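Ticket 211: Arm stops short when clearing bottles from tray
Status: Open
Product: Gamby table arm, Anora control software
Opened by: Gangadharan Iyengar
Assigned to: Prasanna Pathirana
Opened: 17/11/2018

Gangadharan Iyengar wrote:
Task is "clear tray". One soda bottle on the red tray, pick it up, put it in the crate. It did 13 runs this morning and finished 5. On the others it drives toward the tray, slows down, stops over bare table and reports TARGET LOST. No collision, no joint fault. I was told this thing was ready for the break room. My nephew can clear a tray and he is four.

Prasanna Pathirana replied:
Which bottles? Please send the log from a failed run and confirm the wrist camera was calibrated after the last gripper change.

Gangadharan Iyengar wrote:
Green ones, see-through. Calibrated twice, offset is under a millimeter. Log:

move_to_pregrasp OK
detect bottle conf 0.71
approach start
detect bottle conf 0.38
detect bottle conf 0.22
TARGET LOST, hold

Prasanna Pathirana replied:
Confidence drops as the arm gets closer. Two suspects. First, the top of the bottle leaves the camera view and the detector was trained mostly on whole bottles. Second, clear green plastic over a red tray gives a muddy color. Try a white tray, then try starting the approach from farther back.

Fathima Biswas wrote:
Tried both. White tray: a bit better, still stops. Farther back: finds it every time, then loses it on the way in, same as before. I also peeled the label off one bottle and it never found that one at all. So it looks to me like it finds labels, and we have been calling that finding bottles.

Gangadharan Iyengar wrote:
Which is my problem with the whole project. The Pernum demo used one bottle, one table and one lamp. People in a break room leave whatever they like wherever they like. If I have to put out a special tray, I may as well carry the bottle.

Prasanna Pathirana replied:
Fair. Workaround for now: set hold_last_pose to true and lost_timeout to 125. The arm will keep going on the last good position when the camera loses the bottle. Do not use it if anyone might move the tray during a run.

Fathima Biswas wrote:
Setting applied. It gets to the bottle more often. It also knocked one over, full. I would leave this open until the detector is retrained on partial views.

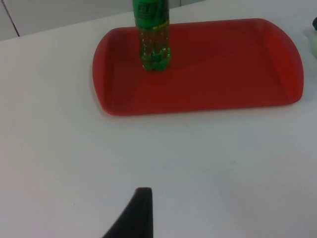

Gangadharan Iyengar wrote:
Agreed, leave it open. I'm taking the arm off the break room schedule until there is a new detector, and we'll go on clearing up by hand. Please don't mark this resolved on the strength of the timeout setting.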